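Report on the Visit to Treloar Holdings, Diltville

Prepared for members of the Drultwood Enterprise Association
2025-09-04

Members of the Association traveled to Diltville for the annual open day at Treloar Holdings. The visit was arranged at the invitation of the company's chair and founder, Lorraine Ruawai, who received the party at the head office on Mill Street and remained with it for most of the day.

Ms. Ruawai began her working life as a bookkeeper in a garment workshop. She bought the workshop from its retiring owner, added a small print shop two years later, and formed Treloar Holdings to bring both under one set of accounts. The group now has 4 operating companies, covering workwear, commercial printing, property and fitness clubs. It employs 94 people, of whom 60 work in the garment business.

The morning was given over to the workwear factory. Visitors were shown the cutting room, the sewing lines and the dispatch office, where orders for hospitals and hotels are packed by route. The production manager explained that the company stopped taking single-season fashion orders after a difficult year in which two large customers canceled late. Repeat contracts now make up the greater part of the work. Several members asked about the price of cloth, and were told that the company buys forward for half the year and accepts the market price for the remainder.

The print shop stands across the yard. It produces labels and packaging for the garment company and takes outside work under the Gestska name, which Ms. Ruawai acquired along with the presses. The two companies charge each other at full commercial rates. This arrangement was questioned at length over lunch. Ms. Ruawai replied that it was the only way she could tell which of them was earning its keep, and that the print shop had lost internal orders to outside firms on two occasions.

After lunch the party walked to the fitness club, the newest part of the group. The club occupies a building that the property company had been unable to let, and it was opened as a trial with a lease of 12 months. That lease has since been renewed on longer terms. Membership is sold by the month, and employees of the group pay half the usual rate.

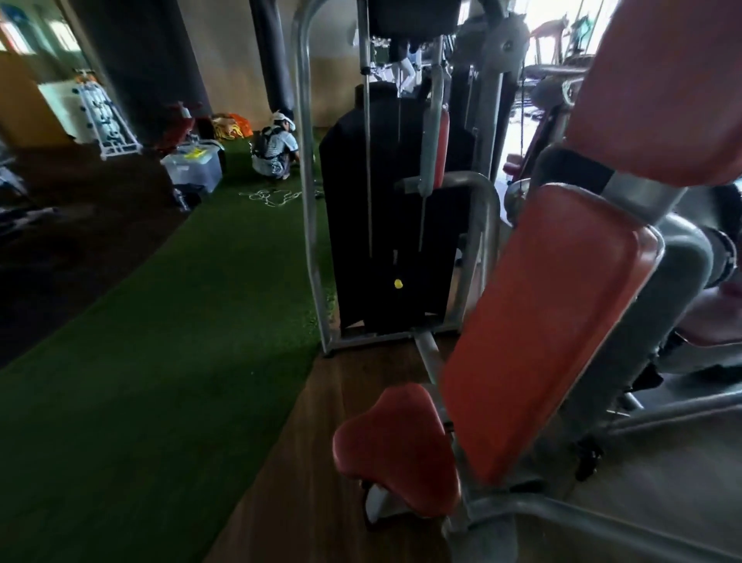
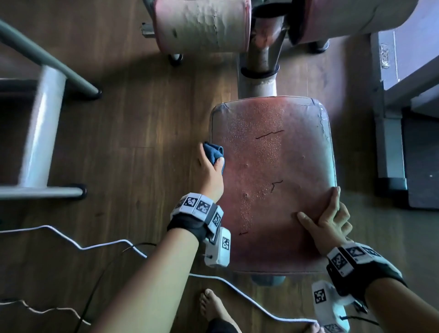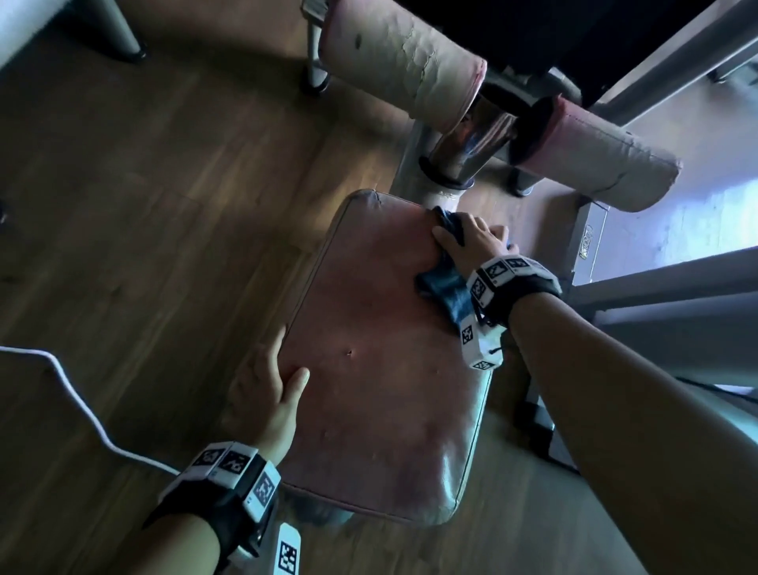

Lorraine Ruawai remarked that she had opposed the club when it was first put to her, and that her managers were right to press the case a second time. In her view a founder who wins every argument at the board table ought to be worried about the board. She added that she would still prefer the next investment to go into the factory, where she believes the group knows its customers best.

The final session was held in the boardroom and dealt with succession. Ms. Ruawai intends to give up day-to-day management in January and to continue as chair. Each operating company will then report to a group managing director appointed from within. The name had not been announced at the time of the visit. Shares will pass in stages to a trust for the benefit of employees, with the family keeping a minority holding.

Members raised two points on these plans. The first concerned borrowing, and whether the banks would lend to the trust on the terms they now offer the founder. The finance director said that talks were under way and declined to go further. The second concerned the property company, which has few employees of its own and may be sold separately. No decision has been taken.

The Association thanks Treloar Holdings and its staff for their hospitality. Copies of the group's printed company history are held at the Drultwood office and may be borrowed by members on request. Members who wish to join the next visit should give their names to the office in writing.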